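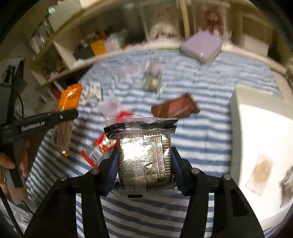 Two-handed snack sorting with the hand-held grippers, bedroom setup. Foil square in clear wrap on the near tool, orange packet on the other.

1/ Notes from the packaged-goods set. The task is simple to say: pick a snack packet off the bed, put it with its own kind, go get the next one. A person does it with a gripper in each hand, each with its own camera. The robot arm gets trained on the result later and never sees the person.

2/ Size of the set so far: 1,358 episodes kept. An episode is one packet from first approach to release. With two hands working, episodes overlap in time, so we log them per hand and link them by clock.

3/ Linking by clock sounds trivial. It took most of March. The two tools start recording on separate button presses, and the first version of our sync trusted the start times. Left and right were off by 96 ms in the worst sessions. At normal hand speed a packet travels a few centimeters in that time.

4/ Fix: tap the two fingertips together before the first pick. Both motion sensors get the spike, and alignment is done on that. If the tap is missing, the session goes in a holding folder and gets aligned by eye. I have done five of those by eye and would like to stop there.

5/ Why snacks. Clear film over foil is close to the worst thing you can give a depth estimate. The film throws highlights, the foil under it throws different ones, and they move against each other when the wrist turns. If a policy can grasp that, a cardboard box is a holiday.

6/ Why a bed. A bench is flat and stiff and forgives a bad approach height. A mattress gives. Come down 5 mm too low on a bench and the fingers stop. Come down too low on a mattress and the fingers keep going, and the sheet comes up with the packet.

7/ Sheet pinches are the most common failure we log. Striped sheets are good for finding them in review. The stripes bend toward the fingers a few frames before you would notice anything on a plain one. I now ask for stripes.

8/ The right thing to do with a pinch is keep it, if the demonstrator opens, lifts a little and re-grasps. That recovery is worth more than another clean pick. The wrong thing is to shake the sheet loose. Arms copy the shake. Ours did, for a week, on packets that were not stuck to anything.

9/ Demonstrator instructions, current version, complete:
Approach from above unless the packet is standing up.
Close until the wrapper stops sliding, then stop closing.
Hold still for one beat.
Lift straight, then travel.
Release with the packet touching the surface.
No tossing.

10/ "Hold still for one beat" was Ching-wen Chiu's addition. Without it the close and the lift blend into one motion, and the policy learns to lift while the fingers are still moving. With the beat in, the grasp has a clear end and the segmenter finds it without help. She runs the annotation side at Zamholm, so she had reasons.

11/ "No tossing" was mine. People toss light things. It is quick and it looks fine on playback. The arm can't do it and should not try.

12/ On width. Finger opening is logged on every frame and it is the signal I look at first. A stiff square packet gives a clean step: open, closed, flat line. A pillow pack of chips or cookies gives a ramp, since the air moves out of the way and the wrapper keeps giving. Soft candy bags are in between.

13/ We had one threshold for "grasped" across all types. Bad idea. It called pillow packs grasped too early and stiff packs too late. Now it's the slope of the width signal plus the beat from post 10. Agreement with hand labels on the last 100 episodes we checked was good enough that I quit checking every session.

14/ Using both hands. The usual habit is that one hand holds something while the other picks. For sorting that means the idle hand drifts around holding a packet, and its camera gets long runs of blur. Blur is not a reason to drop an episode. A motionless hand for 20 seconds is closer to one.

15/ What we do drop:
Tracking lost for more than half a second during a grasp.
Bare fingers touching the packet.
Any regrasp done by pushing the packet against your own leg. (Yes.)
Sessions with no calibration.

16/ Tracking. Pose comes from the wrist camera plus the motion sensor. The fisheye lens helps a lot, since there is nearly always shelving or a cabinet edge somewhere in view even with the tool pointed down at the bed. A real room has more to lock onto than our lab, which has white walls and one poster.

17/ Glass doors are the exception. Reflections in a cabinet move the wrong way when you move, and the tracker sometimes believes them. We mask the worst panels per room. It's manual, a few minutes for each room, and I haven't found a better way that I trust.

18/ Someone asked why we don't teleoperate the arm directly and skip all this. We do, for part of the work. The Sirberg rig is a leader and follower pair, and it gives joint data that needs no conversion. It is also slow. A packet that takes two seconds by hand takes a trained operator nine or ten on the rig, and they are tired by lunch.

19/ The other difference is feel. With the tool in your hand you feel the wrapper crinkle and you stop squeezing. On our rig you feel nothing, so operators over-close, every time. We crushed a lot of crackers learning that. The width logs from the two methods look like different tasks.

20/ Current mix is mostly hand-held, with a smaller teleop set used at the end of training so the policy sees the real arm's limits. Hand-held alone produces wrist angles the arm can't reach. Teleop alone produces a very careful robot that takes all afternoon.

21/ Reach filtering: each hand-held path gets replayed against the arm model, and paths that leave the workspace are cut. The loss is worst at the far side of the bed, where people lean over and tilt the tool back. Moving the packets closer fixes it. So does asking people to stand at the long side, which we now do.

22/ Placement of items. I used to lay them out on a grid. Stop doing that if you do it. The policy learned the grid. Now the demonstrator dumps the bag, spreads the pile once with a forearm, and starts. Overlaps stay. Packets near or on top of boxes stay too, as the change in height is useful.

23/ Labels are per packet type, loose on brand: bar, square, pillow pack, small bag, box. "Square" came in late, after the annotators split evenly between bar and box on the flat ones. Ching-wen's rule is that if it has a printed face and you would grasp it across the middle, it's a square. Works.

24/ Open problem one: tape. Some packs have tape on the outer wrap, and the finger pads grip differently on tape than on bare film. On release it can hang on for a moment. The demonstrator compensates with a small wrist roll without thinking about it. The arm copies the roll on everything.

25/ Open problem two: film that slides over its contents. The fingers hold the wrap and the thing inside shifts during travel, so the packet lands rotated. I can see it in the video and I can't see it in the width signal. Kan suggested a contact mic on the finger mount. On the list, not started.

26/ Next round is the same task at a kitchen table with the Flenard arm, same labels, same instructions. If the sheet pinches disappear and everything else holds, the mattress was the problem. If the grasps get worse, I have some rereading to do in my own notes.

27/ Format questions: one file per session, both hands inside, width and pose at camera rate, tap time in the header. Older sessions have no tap field. Treat those as unaligned even when they look fine.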